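The workshop that makes Kisodwood desks is on the second floor of a former shoe warehouse, above a tile importer. Its owner has built desks there for 16 years. She asked that her name be left out, on the grounds that customers who find her name also find her home phone number.

She started out repairing chairs. Desks came later, when a school closed and she bought the contents of two classrooms for next to nothing.

"I had more tabletops than I could store," she said. "So I cut legs for them and sold them. People wanted a flat surface that didn't wobble. They still do."

The shop makes four models. The smallest, the Tresetti, is meant for apartments and folds against the wall. The Cuervo is the one most people order, a plain writing desk with one shallow drawer. She has changed it twice. The first time, she moved the drawer from the center to the right side after hearing from customers who kept hitting their knees. The second time, she thickened the top.

"Thin tops look good in a showroom," she said. "Then somebody clamps a monitor arm to the back edge and tightens it until the wood gives. I got 59 emails about that in one year. I kept them all in a folder and read them again before I drew the new one."

Her views on where a desk should go are firm. She does not like to see one facing a window, and she does not like one with a window directly behind the chair. She wants the light coming in from the side.

"If you face the glass, you squint all afternoon. If it's behind you, it's on your screen," she said. "Put the window to your left or your right and you can forget it's there."

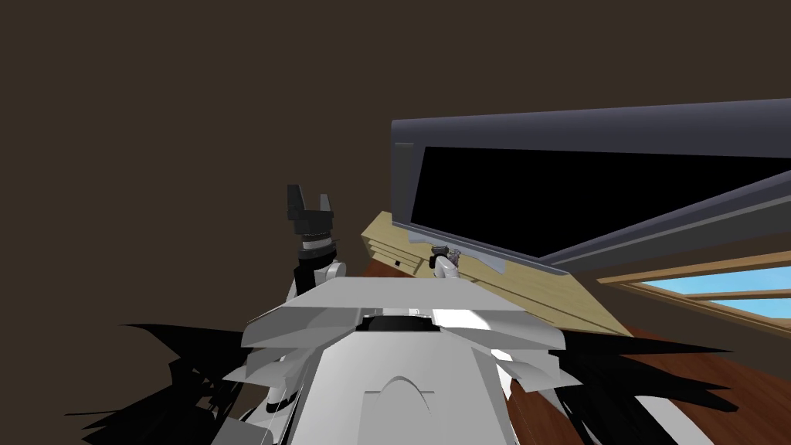

*A wooden desk in a rendered room, with a plain wall to the left and part of a window to the right.*

She is less strict about walls. Some customers want to look out into the room, and she tells them to try it for a month before they run any cables. Most of them move the desk back, she said, though a few never do. Her own desk at home faces a blank wall. She had a calendar on it for a while and took it down.

Height is the question she gets most. A standard desk is too tall for nearly everyone who types on it all day, in her opinion, and she would rather cut the legs down than sell someone a footrest. The shop will trim any desk it made, at any time, for the cost of shipping.

"Sit down, let your arms hang, bend your elbows," she said. "Measure from the floor to your elbow, with your shoes on if you wear shoes at home. Send me that number. I don't need to know how tall you are."

The wood comes mostly from Ketora, a small mill she has bought from since the second year. She drives out each April to pick boards and comes back with enough for 100 desks, stacked with spacers and left alone through the summer. She has been asked to make more and has tried it once. That year she hired two people, rented a second room, and spent most of her time answering the phone.

"I was paying rent on a room so I could stand in it and talk about delivery dates," she said. The room went back to the landlord before the winter.

The finish is oil and wax, put on by hand. It marks more easily than lacquer, and she says so on the order form. Coffee rings can be sanded out with fine paper and a bit of fresh oil - she sends a small tin with each desk. Ink is harder. She has had desks come back to the shop with ten years of pen marks on them and has talked the owners out of having them removed.

Asked what she would build next, she said a bench, probably, to go with the Cuervo. She has made three of them so far and doesn't like the legs on any of them. The most recent one was by the door, with the mail on it.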